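Drenton Teaching Laboratory, Preparation Room
Notebook entry, Thursday, September
Entered by Lizelle Jacobs

Present in the morning: N. Oosthuizen, J. Mahasneh, L. Jacobs. R. Mathebula joined after 2 p.m.

Purpose of the day's work: to settle the heating and stirring procedure for the small flasks before the Calau course begins, and to bring the equipment register up to date for the hotplate stirrers. The register has not been reviewed since Yolandi Joubert handed it over, and several entries still refer to the old storage room.

Register. Stirrer asset numbers 1709 and 2117 were found and matched to their entries. Asset 3359 is listed under Swanepoel and is to be moved to our page once their office confirms the transfer by email. The power cords were inspected for all three units. The cord on 1709 has a stiff section near the plug. It has been withdrawn and tagged, and a replacement has been requested through the stockroom. The other two may remain in service.

Cleaning. Top plates were wiped with a damp cloth while cold and unplugged, then dried. A brown ring on 2117 did not come off with water or with mild detergent. Joelle wished to try the abrasive pad; it was agreed that she should not, as the manual for this model warns against scratching the coating. The ring is cosmetic and has been recorded as such so that it is not reported again by every new group.

Heating trial. Water only, no reagents. The first run was made with the flask standing directly on the plate, with a small stir bar. At the lowest stirring speed the bar turned evenly. When the speed was raised in one movement the bar jumped, rattled against the glass and had to be stopped and recentered. Raising the speed in small steps gave no trouble in the two runs that followed. The written procedure currently says "set to desired speed." This will be changed to instruct the user to begin at the lowest setting and wait for the bar to settle before each increase. 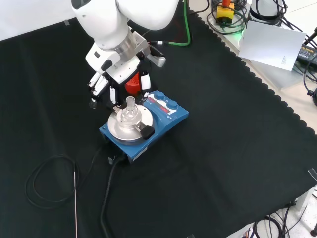
The second point concerns the temperature display. Students tend to read it as the temperature of the liquid, and the course sheet does little to correct them. Naledi held a thermometer in the water throughout the third run, and the water lagged well behind the plate during warm-up. She has the readings on a separate sheet, to be pasted in on the facing page. The lag was greater with the flask filled to the shoulder than with it half full, as expected. Reshma asked that the course sheet define "plate temperature" and "liquid temperature" separately and use the two terms consistently. Agreed.

Glassware. The narrow-necked flasks are light and easily knocked when a hand goes to the controls. Users should approach the knobs from the control side and keep sleeves clear of the plate. The box from Cestley was unpacked and 8 flasks were put into the drawer below the balance. One further flask had a chip in the rim and was discarded in the glass bin. Supplier to be informed; Lizelle to write.

Work surface. There was some discussion of bench coverings. A dark covering makes clear glass easier to see and shows up spilled powder at once, but cloth holds spills and must be kept away from a hot plate. For the course we will keep to bare benches. Dark card may be placed behind a flask where students need to watch for a color change. Reshma would prefer white card for the indicator exercise – this can be decided by whoever is teaching that session.

Shutdown. The present sheet ends with "switch off." The revised wording is as follows: turn heating to zero, leave stirring on until the liquid has cooled, turn stirring to zero, switch off at the unit, unplug. The flask is to be left in place until the plate is cool enough to be handled safely. A "HOT" card is to be placed beside any unit left to cool over the lunch break. We have only two such cards and will need more.

Outstanding:
Replacement cord for 1709 (Joelle)
Confirmation of transfer for 3359 (Lizelle)
Revised course sheet, draft to Reshma before the Calau group arrives (Naledi)
Letter to Cestley concerning the chipped flask (Lizelle)
Additional "HOT" cards, laminated (Joelle)
Ask Yolandi whether the spare stir bars were moved with the old storage room stock. The tin in the second drawer holds only the long ones, which do not fit these flasks.

Room locked at 4:40 p.m. Key returned to the front office.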